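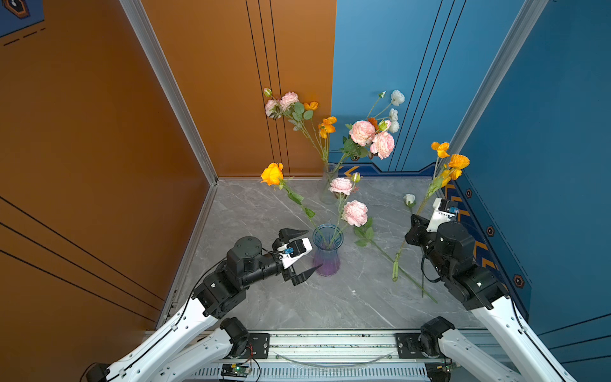 3.2 Stem Selection and Vase Arrangement

The arrangement task was drawn from the flower counter at Prultura, a retail partner in Denport, where staff prepare mixed bunches for same-day sale. Stem types were chosen to differ in head size, stem length, and leaf cover, as these properties largely decide how a bunch settles in a narrow opening. Each layout used 2 vases. The rear vase was filled first and left as a reference for color and height; the front vase was then built up one stem at a time.

Figure 2 shows a layout with a partly filled front vase. The pink stems stand in the blue-and-purple vase, while a yellow-orange rose leans toward it from the left. The fuller bunch in the clear vase combines pink roses with white flowers and orange blooms, the pink roses forming its top on one side.

Arrangements were scored by Mavromatis and Salem under the Preda scale, which runs from 0 to 100 and covers balance, spacing, and visible height. Of the 600 arrangements collected in June, 322 were scored by both raters; the remainder were assigned to one rater only. Leaning stems were not penalized unless the flower head fell below the rim of the vase — a rule adopted after the pilot round, in which the raters disagreed most often on long single roses. Cases of continued disagreement were settled by discussion, and both original scores were kept in the record.

Figure 2. Layout with two vases and mixed stems.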